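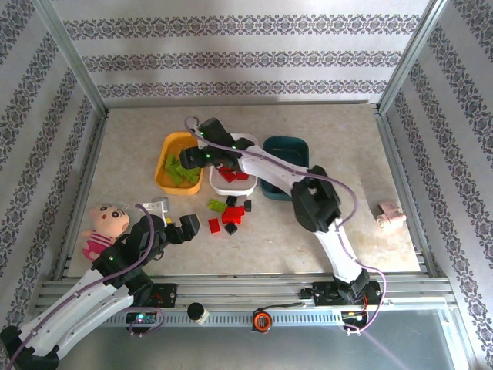 Subject: Re: [bricks-home] Sorting by color or by shape?

Hello all,

On the list in March, somebody from Sjöberg wrote:

> We have roughly 2000 bricks in one box and the children
> only look for 14 minutes before they give up. Should I sort
> by color first, or by shape? My husband wants many small
> drawers from Dradberg. I am afraid of the drawers.

I am also afraid of the drawers, so I want to answer, even if it is a little late in the evening and my English is slow.

We sort by color, in open trays. Red goes in the white tray and green goes in the yellow-orange one. Red is very easy to see on white. I tried once to keep the red ones in a dark box and my eyes became tired.
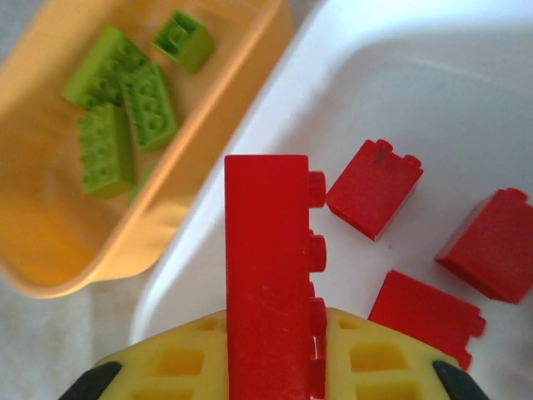 The long bricks are the difficult part. If a long one lies at the bottom, the small ones hide under it, so I put the small red ones in first and the long ones last, along the side of the tray. For 400 bricks you will need a second tray of the same color, or they climb over the edge.

Shape can come later. When one color is together, you need only 2 more piles, long and short, and a child can make these alone.

One question from me also. Has anybody washed old bricks in a net bag from Drultar? Mine have some scratches, this I accept, but I would like to remove the dust between the studs.

With greetings from Irkik

> --
> To leave the list, write to the list address with the
> word "leave" in the subject.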